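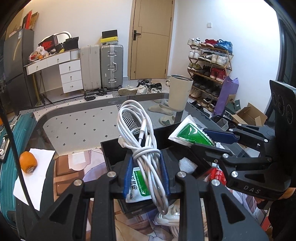
## Giteo 606 open box: two months on the coffee table

Updated 2018-03-10

I bought the Giteo 606 to put an end to the pile on our coffee table. It is a plain black box, open at the top, sold as a catch-all for living rooms and entryways. I paid $43 for it at Dalletov, which was more than I wanted to pay for a box. It has been in use every day since then, so I can say something about it beyond what it looks like on a shelf in the store.

### What I wanted

Our front room does several jobs. Shoes, suitcases, fruit, boxes and mail all end up within a few steps of the door. The shoe rack takes care of the sneakers, or most of them. The dresser drawers are full. The small stuff was always left over: cables, packets of medicine, bags from things we had opened, string. It went on the glass table and stayed there.

I wanted something I could throw that stuff into without opening a lid, and that I could lift off the table in one go when people came to eat. I did not want compartments. I have owned boxes with compartments and the cables never fit them.

### Size and weight

The 606 weighs 856 grams empty, by our kitchen scale. That is heavy enough that it doesn't slide when you pull a cable out of it, and light enough to carry in one hand when it is full of packets and bags. Full of batteries it would be another matter, but we keep those in a drawer.

It takes up a fair part of the table. If your coffee table is small, measure first. Ours has room left over for a cup and a plate, and usually a piece of fruit on a sheet of paper.

### What goes in it

The contents change, but a normal week is something like this:

- a charging cable, coiled
- a bundle of other white cables that belong to I don't know what
- medicine packets
- red plastic bags with small supplies in them
- packing foam I haven't thrown out yet

The medicine packets are the real test. They are slippery and they crinkle, and in a deep box they go to the bottom and get lost. In this one they stay near the top as long as I don't dump things on them. I have gotten into the habit of standing them against one side with the printed front facing out, so that the right one can be found at night without emptying everything.

Cables do well if they are coiled first and badly if they aren't. That is true of any open box. An uncoiled charging cable will pick up a plastic bag and two packets on its way out. I started wrapping each one around my hand before putting it away, and the box became a lot easier to live with. A twist tie helps with the thicker ones. With thin ones I just tuck the connector end through the middle.

### On a glass table

Glass tables are noisy, and this was my main worry. Set down carefully, the box is quiet. Dropped the last inch, it isn't. I put thin felt dots under the corners in February and that took care of it. They cost almost nothing, but at this price I think Giteo could have included them.

I have found no scratches on the glass. We keep a printed cloth under the glass top, so marks would be hard to see from across the room, but I checked up close with a flashlight and the surface is fine.

The black goes with the table rim. It also shows dust. I wipe the edge with a damp cloth every few days and the inside when I empty it, maybe twice a month.

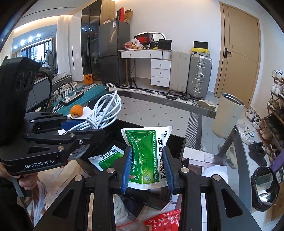 *Green and white medicine packets, with the coiled cable on the glass.*

### Compared with the Iline basket

Before this I tried the Iline lidded basket for some weeks. It looked better. As a place to put things it was worse, for two reasons. The lid had to go somewhere every time I opened it, and small packets slid under the loose liner. I gave it to a relative who keeps yarn in it and likes it very much.

The Nisbet tray is the other one people recommend. I looked at it in the store and did not buy it. The sides are low, and a tray full of cables is still a view of cables. If you mostly want a place for keys and a remote, the tray costs less and would be enough.

### Complaints

The 606 has no handles. Lifting it means getting your fingers under it, and with the felt dots on there is just enough space to do that. Without them it is awkward on a smooth surface.

The price sticker was stuck on the outside instead of the bottom. It left a gummy patch that took rubbing alcohol to get off.

An open box also fills up. There is no lid to tell you it is full, so things rise until they fall out. When that happens I take everything out, lay it on the table, and sort it. The job takes ten minutes. Last time the throwaway pile was bigger than the pile that went back in: empty bags, foam, and a packet with one tablet left from before New Year's. I also found the instructions for a lamp we no longer have.

If there are small children in the house, medicine should not be kept in this or any other open box. We don't have any, and when my sister's kids visit, the packets go up on a high shelf before they get here.

### Would I buy it again

Yes, but I would wait for a sale. The box itself is solid and the corners are still tight. It has not solved the rest of the room. There are still shoes on the floor and fruit on the dresser, and the suitcases have nowhere better to be. The coffee table can be cleared in one trip now, and that was the job I bought it for.

Rating: 4 out of 5. I took one point off for the missing handles and the sticker.

**Good:** open top, stays put, easy to wipe down, quiet with felt dots

**Bad:** price, no handles, shows dust

**Buy something else if:** you want a lid, or your table is narrow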